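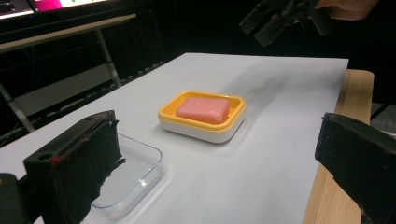 What failed in the Trelum hand-held grippers?

A magnet in the jaw encoder worked loose on its shaft, and the grippers went on reporting a jaw opening that no longer matched the real one.

Toltus has told customers to stop recording with Trelum grippers built before July until the encoder has been checked. The notice went out on Monday to labs and contractors that use the hand-held units to record manipulation tasks for training robot arms. It covers both left-hand and right-hand models. The mains-powered bench version has a different encoder and is not affected.

The fault was found at the company's Furukawa site during two-handed tabletop work. One of the tasks there involves a bar of soap and a soap dish, with an operator on each gripper pair and the jaw opening logged along with the camera stream. A reviewer checking a batch of recordings saw that the logged opening at the moment of contact differed from one take to the next, although the bar and the jaws were the same. In the worst takes the log showed the jaws still closing after the video showed them stopped on the object.

The magnet is a small disc pressed and glued to the end of the jaw shaft. A sensor on the circuit board reads its angle. According to the notice, the adhesive in one production lot did not cure fully, and the magnet can rotate on the shaft after repeated closing against a firm object. Soft objects load the joint less and are less likely to cause slip. Toltus reproduced the fault on a test stand, where the first magnet moved after 3000 closing cycles. Units in the field may fail earlier or later depending on grip force.

The error does not trigger a warning. The gripper's self-test at power-up confirms that a magnet is present and that its field strength is within range. A magnet that has turned on its shaft passes both checks. Zeroing the jaws at the start of a session removes the offset for a while, but a loose magnet can shift again during the same session, and recordings made after that point carry the new offset.

Of the grippers in use at Furukawa, 18 were opened for inspection and the ones with a loose magnet were taken out of service. Toltus did not say how many that was. It said the remaining units had been marked at the shaft with paint so that any later movement can be seen through the service opening.
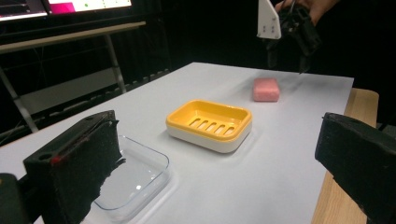

Recordings already made are a separate problem. Footage and position tracking are sound, but the jaw channel is suspect in any session recorded with a gripper from the affected lot. Datport, the storage service that hosts the Furukawa recordings, has put a hold on 2148 of them. They can still be viewed but cannot be exported until the jaw channel has been compared with the video. Recordings that fail the comparison will stay on the service with the channel removed.

The comparison uses frames where the jaws are fully open or fully closed. If the logged value at those points stays constant through a session, the session is released. If it changes by a single step, the offset can be corrected from that point on. Sessions where it wanders are not being corrected. Toltus said the check takes roughly six minutes per session when done by hand and that a script is in preparation.

The safety side of the notice concerns robot arms that have been fitted with the same jaw unit. On an arm, the controller uses the encoder value to decide when to stop closing. With a slipped magnet it can read the jaws as wider than they are and keep driving the motor. The motor current limit still applies and caps the force, but the notice says the limit on some early arms was set too high to protect fingers. Owners are told to lower it in the controller settings, keep hands clear of the jaws while the drive is enabled, and leave the arm out of automatic mode until the encoder has been replaced. No injuries have been reported. The hand-held version has no jaw motor and carries no pinch risk beyond that of the trigger linkage.

The replacement encoder uses a keyed magnet carrier with a set screw in place of the glued disc. Toltus will ship carriers free of charge to customers who send in the serial numbers from the underside of the handle, and expects to fill orders for arm-mounted units first. The swap needs a hex key and a fresh calibration. Customers who prefer to return the gripper can do so, with a turnaround quoted in weeks.

A firmware update will also be issued. It compares the encoder reading with the mechanical stops every time the jaws open fully and writes a fault flag to the log when the two differ. Testing of the update had not finished when the notice was sent, and no release day has been given.

Contact the newsdesk | Copyright, all rights reserved | Back to top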